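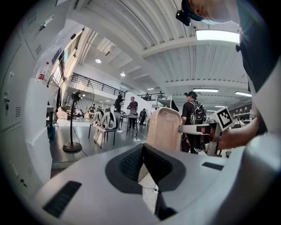 Cutcombe gripper

The Cutcombe gripper is a hand-held, two-finger gripper for recording demonstrations of manual tasks, built from published plans by members of shared workshops and by hobbyists at home. A person carries it by a handle and uses it to pick things up, while a camera on the body records the fingers and whatever they touch. The recordings are then used to train a robot arm fitted with a matching gripper. It takes its name from the workshop where the first version was drawn up, and it has no connection with any commercial product.

Supporters describe it as the cheapest way for an amateur to teach a robot. That claim depends on what is counted, and it has not been tested in any organized way.

Background

The plans were first shared in November by members of the Cutcombe workshop, who had been trying to train a secondhand arm with a game controller and found it slow going. The original design was a plain trigger mechanism with rigid jaws. Soft fingers were added in the second revision, along with a mount for a printed square marker. A third revision, usually called the Hornia body after the workshop that drew it, moved the electronics inside the shell and made the whole thing heavier.

The project page calls the Hornia body "the finished design." It has been changed 13 times since that phrase was written.

Construction

The shell is made on an ordinary desktop 3D printer. The plans give a printing time of 15 hours for a full set of parts, a figure that leaves out failed prints and the small test pieces most builders need before the finger mounts fit. Builders at Mestton reported more than 75 hours for their first working pair, though they were also learning to use the printer.

The fingers are cast from a soft, flexible material in a printed mold. Bubbles are the most common fault. A finger with a bubble near the tip will still close on a mug or a block of wood, but it bends to one side under load, and the bend then appears in every recording made with it. The plans advise throwing such fingers away. In practice many are kept.

The trigger linkage is simple and can be assembled with a screwdriver and a pair of pliers. The spring is the weak point. The specified part is often out of stock, and the usual substitute is stiff enough to tire the hand within a few minutes.

Tracking

To be useful, a recording must show where the gripper was as well as what it saw. Most builds work this out from the camera and a motion sensor together. Builds meant for two-handed work often add a printed marker to each gripper, so that one can be located from the other's camera.

The method works well in a bright room with plenty of fixed detail. It does less well facing a blank wall, and it can fail when the carrier turns quickly. The project page claims position errors of 9 millimeters or less. The test behind the number used a single gripper moved slowly over a desk, and no results have been published for two grippers used together or for a person walking from one place to another. For stacking cups, an error of that size may not matter. For putting a key in a lock, it plainly does.

Use in shared workshops

Shared workshops are the usual home for the project, mostly for practical reasons: they have printers, benches and people willing to repeat a dull task. Sessions at Tilahun run in the evening, and members take turns with a pair of grippers at a folding table. Each task is repeated until the recordings are judged good enough – a judgment made by eye, with no written standard.

Working among other people has its costs. Passers-by end up in the footage, and workshops differ on whether that requires permission. Lighting changes when someone opens a shutter. Cables left across the floor are a more ordinary hazard for a person watching their own hands.

Criticism

The main complaint is that the gripper is easy to build and hard to get anything out of. Plenty of finished pairs have been shown at open evenings. Far fewer have led to an arm that can do a task without help, and the videos of those that do are short and usually show one attempt.

A second complaint concerns cost. The parts list covers the grippers alone. It leaves out the arm, the computer needed for training and the storage for the recordings – together, much the larger share of the bill.

Defenders reply that the gripper is worth building as an exercise in casting and printing, even if no robot ever learns from it. This may be true, although it is a smaller claim than the one made on the project page.

See also

Desktop 3D printing
Fiducial marker
Learning from demonstration
Robot end effector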